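4.2 Brand stance and the boycott threat

Respondents were shown one of 4 adverts, all for made-to-order household goods, and asked how likely they were to buy again. Two of the adverts took a clear position on a social issue; the other two only talked about price. Sample after cleaning: 3,673 adults, all recruited through the Bustley panel. Full wording in the appendix.

Stated anger was high. Stated anger did not travel far, though. Of those who said they would "never buy again", more than 100 had an order with Prevcombe inside nine weeks (order data matched by consent, see 3.1). Same pattern for Pestitis but weaker, and the cell sizes there are small – we would not lean on it.

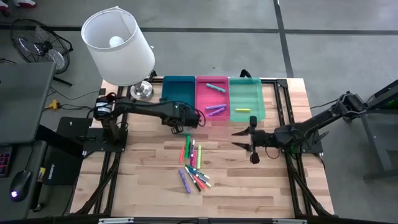
Figure 9. Workspace with two robot arms and trays.

4.3 Who shares, who buys

Sharing the advert and buying from the brand are seperate acts, and mostly by separate people. Heavy sharers were younger and less likely to have bought anything from the firm before. The Obradović scale (short form) picks up some of this, mainly through the items on public image. Past buyers hardly shared at all. Asked why, many wrote that they had not noticed the advert was making a point.

One problem. The price-only adverts ran first for half of the panel, so some carry-over is likley. We re-ran the models without that half and the sign holds, the size drops. Whether a brand gains anything by speaking up is a different question, taken up in section 5 with the repeat-order data.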